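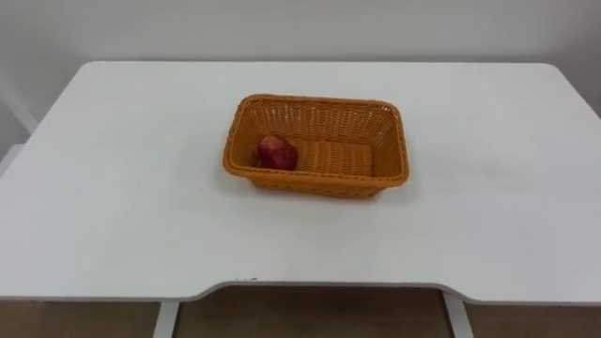 I have wanted to see round the Cirkau works ever since my aunt gave me one of their bread baskets, which must be going on twenty years ago now, and when I heard they were having an open day in March I put my name down the same evening. Baskets are my weakness. I have them on top of the wardrobe and under the stairs, and my husband has stopped asking what they are for. So you can imagine how I felt walking into the first room, where they had set things out on plain white tables so you could have a proper look. My favourite of the lot was an orangey-amber one with sides that flare out towards the top and a thick braided band all round the rim, and a single red apple sitting in the left-hand end. I went straight home and put an apple in mine!

But I'm getting ahead of myself. The works is at the bottom of a long lane behind the railway, and there is no sign until you are practically through the gate. I drove past twice. The second time a woman in a green coat waved me in, and she was Rocío Trujillo, who I'd been emailing about the parking. She handed me a sticky label for my name and a map drawn in biro and photocopied, with the toilets marked in two places, only one of which existed. We were split into groups of 18, and mine was the ten o'clock.

Our guide was Waltraud Hollmann, and I should mention that there was a second Waltraud, Waltraud Nolte, taking the group behind ours, so every time somebody called out the name both of them turned round. Ours had been at Cirkau since she left school. She talked fast and walked faster, and we were a bit of a straggle by the time we reached the store, what with people stopping to touch everything (you are allowed to touch everything, I did check).

The store smells wonderful. It's where they keep the willow and the cane, tied in bundles and stood on end by length, and it has that smell of hay and ponds that I remember from my grandfather's shed. They use woven plastic as well these days, for shops and bakeries mostly, where baskets have to be wiped down every night. I'll admit I was a bit snooty about that before I went. Waltraud gave each of us two scraps to hold, one rattan and one plastic, and asked us to say which was which with our eyes shut. I got it wrong, and so did the man beside me, who had told us all on the way in that he used to re-cane chairs.

Next was the weaving room, and I could have stayed there until they locked up. It's long and low with windows down one side and a radio going. The weavers had come in specially and were working at their normal benches, and they didn't seem to mind us breathing down their necks. Marlene Strobel was making the base of a rectangular basket when we got to her. I had always assumed the base was the boring bit, but she said it's where you find out whether the rest is going to be straight. You lay the thicker ribs first and pull each row up hard against the last, and if you let one go slack you'll be looking at a wonky corner an hour later. She keeps a block of wood by her to knock the rows down with. It was her mother's, and it has a dip in one side from all the knocking.

Somebody asked how you get the sides to lean outwards, and I was so glad they did, because I'd been wondering myself and hadn't liked to ask. Apparently it's all in the first few rows after the turn. The uprights are bent up and tied over a wooden former, and you ease them outwards as you go, a tiny bit at a time. Too much and it looks like a hat, Marlene said. She showed us one that looked like a hat. They keep pegs in it.

The borders are done at a separate bench by the far door. I had no idea it was a job all by itself, but a braided rim takes nearly as long as a whole side, and going round the corners is the fiddly part. You can't fold the braid sharply or it cracks (the cane does, anyway), so it has to be coaxed round, and that's why the corners on their baskets are always a little bit rounded. I have been running my thumb over the corners of mine for years without giving it a thought.

We had a go ourselves after that! They had set up a table with half-made little mats, already started so that we couldn't do too much damage, and Waltraud went up and down behind us tutting in a friendly way. Mine came out narrower at one end than the other. A girl of maybe nine, there with her gran, made a perfect one in the time it took me to lose my place and unpick it. My hands ached all the way home from what can't have been more than half an hour, and I have a great deal more respect for anybody who does it all day.

There is a small museum room upstairs, more of a landing really, with old order books and photographs. The book they had open was for laundry hampers, an order of 414 for one hotel, all written out in beautiful handwriting with the price altered in red. Beside it was a display of labels and catalogues from other makers in the region. I recognised Jarum, as we had their picnic hamper when the children were small and it went to the tip after an incident with a puddle. There was a Kivora catalogue too, with a page of dog beds I would have bought on the spot, and I haven't even got a dog. Rocío told me Cirkau had 2000 people through the door over the last open weekend, which I find hard to picture given the width of those stairs.

Tea was in the canteen, and this is where I must put in a word for the Demissie bakery, who had done the catering. They did a plum cake with a crumbly top and these little seeded rolls, still warm, and naturally it was all served out of baskets lined with cloths. I sat with Rima Abou Jaoude, who had come a good deal further than I had and who runs a fruit and veg shop. She was there on business, looking for new baskets for her front display, and she had some very firm views. Deep baskets are no good for fruit, according to Rima. People don't like reaching down, and whatever is at the bottom gets bruised and forgotten. She wants them shallow and wide at the top, with gaps in the weave to let the air through, and a warm colour if possible, as apples look poorly in anything grey. I told her about the amber one on the white table and she had already put it on her list.

I asked her what she did about apples rolling about when the basket is nearly empty, and she said she lets them, or else she has one at home with her lunch. We talked so long that we missed the start of the demonstration on mending. I only caught the end, but I did pick up that a broken strand should be replaced from the inside, with the new piece tucked in behind two uprights before you trim it. If you've got a broken handle, they will look at it for you. They don't promise to be quick about it.

The shop is by the exit, of course. I had given myself a strict talking-to in the car and came out with only two things, a small round one for eggs and a long flat one which I have told everybody is for cutlery. There's a seconds shelf in the corner behind the door and you should head for that first. Most of what is wrong with them is a bit of colour variation, and I had to ask the lady at the till to show me the fault in my egg basket. She couldn't find it either, but she still gave me the lower price.

A few practical bits if you're thinking of going. The parking is on grass, so wear sensible shoes. The weaving room is chilly and you do stand about, and I was glad of my cardigan. The stairs to the museum landing are steep with a rail on one side only, but they'll bring the order books down for you if you ask at the desk, as they did for a gentleman in our group. Take cash for the canteen. Children get a worksheet and a pencil, and the nine-year-old told me it was too easy.

They also have a raffle, where you guess the number of rods in a bundle by the door. I put 1256. Rocío has promised to email the winner, and I've been checking my inbox rather more than is dignified. The prize is a log basket, and I do know exactly where I'd put it.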